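Unit 4: Joints and Gaps in Interior Panel Work

Reading for Monday: chapter on movement in the Ehlers text, through the end of the section on trim.

**Why panels are not butted tight**

Most sheet materials change size a little as the air in a room gets drier or more humid. Wood-based boards move the most. Gypsum board moves very little, but the framing behind it can shift enough to crack a tight joint. A planned gap gives the movement somewhere to go.

Movement adds up over width. A panel 600 mm wide may need only a narrow gap on each side. A long run of the same panels, fixed hard at both ends, can bow in the middle during a humid month. In the Feltach library job we looked at last week, the run had no relief joints at all, and the damage showed up by February.

**Three ways to treat a joint**

- *Filled.* Tape and compound, sanded flush and painted. Works for gypsum board on stable framing.
- *Covered.* A batten or strip is fixed over the joint. It should be fastened to one side only.
- *Open.* The gap is left showing as a thin dark line, also called a shadow gap. The edges have to be finished before the panels go up.

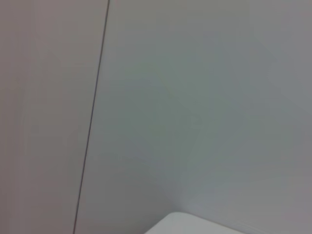 *Fig. 4.2. Narrow dark seam between two pale surfaces, seen at an angle.*

An open joint is judged mainly on whether its width stays the same from end to end. The eye picks up a taper quickly, even a small one. Set the first panel with a level and use spacers for the rest. Do not measure each gap from the one before it, or the errors will build up across the wall.

Color matters too. When the two sides are painted in slightly different tones, the line helps separate them. When both sides are meant to match, order all the paint from one batch.

**Acclimating the material**

Store boards flat in the room where they will be used, with stickers between them so air can reach both faces. The heating or cooling should be running at its normal setting. Boards kept at 95 percent relative humidity in a shed and installed the same day will shrink, and every gap will open up.

**For the lab**

Each pair will mount two panels on the Donum test frame with an open joint. Plan on roughly 30 minutes for layout. Write down the gap width at the top, middle and bottom before you take the spacers out, then again after. Bring the sheet to the next class.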